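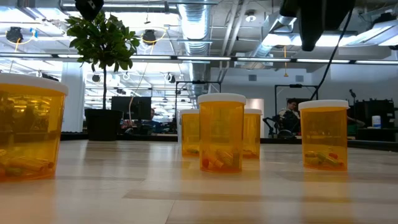
October, notebook entry, sample table, started 9:20 a.m.

Picking up the cap and fill work where Lalit left it. The question for this round is whether fill level can be judged through amber plastic without opening the bottle, and how far the answer depends on where the bottle stands. Geeta wants a yes or no for the Sarlow bottles before we order more. I put five out on the wood table, all upright, white snap-on caps closed, spread in depth and not in a row. The colors hold up better than I expected. Yellow and green capsules can be told apart through the wall of the big one at the left, and the red ones in the center bottle still look red. The one behind the center bottle on the right is the weak case, partly blocked, with its contents only faintly visible. I would not sign off a fill level from there.

Contents are mixed dummy capsules from the Rindby tub, gelatin shells with starch inside. Tub label says 2,546 at purchase. It has been dipped into so often that the number means nothing now, and I have crossed it out in the stock sheet. None of these go back in the tub after handling. They go in the bag marked USED on the second shelf.

Procedure as run:

Wipe bottle inside and out with a dry cloth. No alcohol on the inside, it leaves a haze that takes most of an hour to clear.
Fill by weight on the small scale. Tare with the cap on.
Close cap, tap the base on the table twice, stand for a minute.
Read from seated height, then from standing height, write both down before opening.
Open, tip into the tray, count, write the true figure next to the two readings.

Results, morning. The 24-capsule fill was read as 20 seated and 24 standing. The 11-capsule fill was read as 11 both times. The low fills are easy, the capsules lie on the base nearly one deep and can be counted directly. Once they pile up, the reading is an estimate of heap height, and the heap is never level. Tapping helps a little. Tapping more than twice walks the long capsules to the wall and makes the heap look fuller than it is.

Wall thickness. The Chauhan bottles have a thicker base than the Sarlow, and the heap sits higher for the same fill. Anyone comparing the two by eye will read the Chauhan as fuller. Measure base thickness on both types with the depth gauge and put it in the table before the next round. I only have the figure from the old sheet and do not trust it.

Table surface. The glossy finish throws an amber reflection at the foot of each bottle, and on a low fill this is a nuisance. In the seated position the reflection runs on from the bottom of the heap and it is hard to say where the base is. Tried a sheet of matte gray card under one bottle after the first set of readings. The base line was much clearer. Tried white paper as well, which was worse than bare wood for pale capsules. Card from now on, cut to bottle width plus a margin, one per bottle.

Caps. Snap fit is consistent on all but the smallest size. On that one the cap goes on with no click and can be lifted with two fingers. Lalit had the same trouble with the previous batch and put it down to a burr on the rim. I ran a fingernail around the rim and felt nothing. Swapped the cap for one off a spare and it clicked, so the cap is the likelier fault. Set the bad cap aside in the Gruka tin with a piece of tape on it.

2:15 p.m. Repeated the high fill with only the pale capsules. Seated reading was poor, and I could not separate one capsule from the next in the middle of the heap. Standing was no better. A mixed fill is easier to read than a single color, and we should stop using mixed fills as the test case if the real ones are going to be one color.

For Geeta: yes for low fills, no for anything past a single layer, no for any bottle standing behind another. I would not change the order on the strength of this, but the reading sheet needs a column for capsule color.

To do:
Depth gauge on both bottle types.
Cut gray card.
Ask Lalit which supplier lot the small caps came from.
Refill the dry cloth box.
Repeat standing readings with someone shorter than me.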